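Tuesday, May 29, 2018

Since January I have been practicing how to teach a robot with my own hands, and I want to write down a few things before I forget them. My task is very simple to say: open the doors of a small wooden cabinet. I hold the gripper, I do the movement, and the recording becomes a lesson for the machine.

In the first weeks I was too quick. A person opens a door without thinking, and the hand corrects many small mistakes on the way. When I watched my first 17 recordings again, I saw that I pulled the door before the fingers were in a good position. Now I come slowly to the edge of the door, I wait a moment, and then I pull in a curve — the door turns on its hinge, so my wrist must turn too.

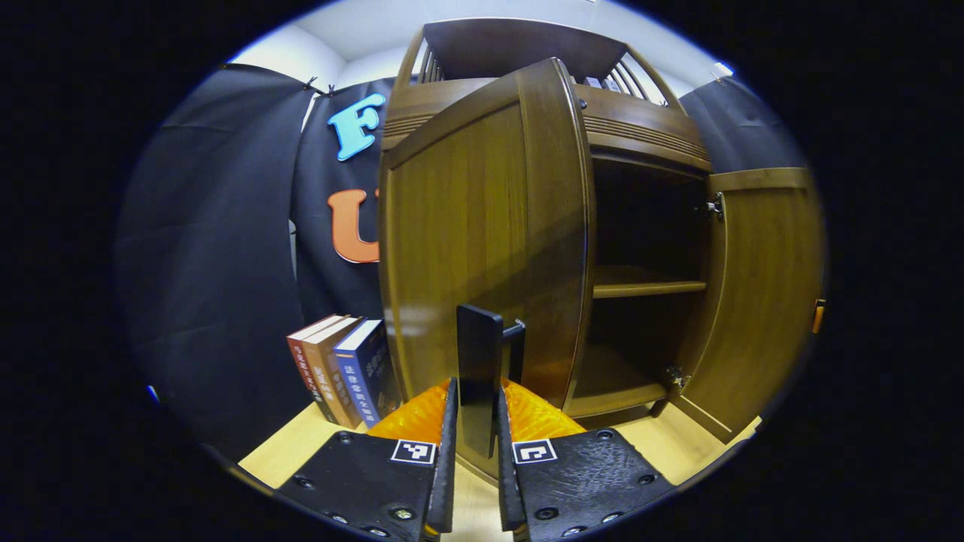
Anouk Wouters wrote to me that slow is good, but too slow is also a problem, as the robot will learn the waiting together with the movement. She asked me to keep the pause short and to start every recording from a different place.

I tried her advice for six days. It is more tiring than I expected, mostly for the shoulder. My plan is 200 good recordings first, and 500 before the end of summer if my arm agrees. I throw away each one where I touched the cabinet by mistake, although I know some people keep them.

Another thing I learned is to look at what the gripper sees and forget what my own eyes see. From above, the handle is easy to find. From the gripper, the open door can hide half of the table, and I must choose another angle.

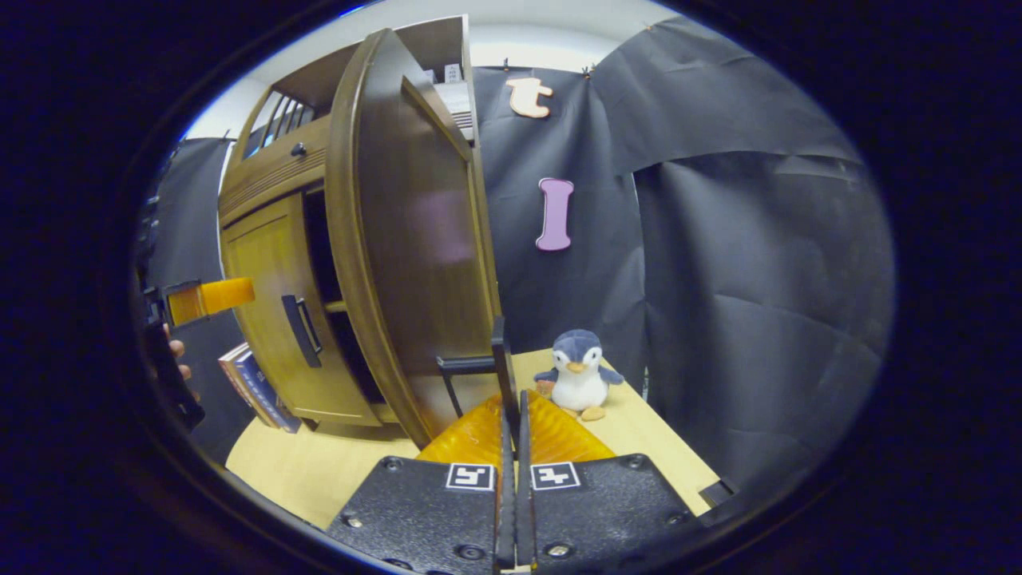 *The cabinet with its door open, and the penguin on the table.*

Next week I will try to close the doors again after opening, both in one recording. I don't know yet if I should do the left door first or let the order change each time.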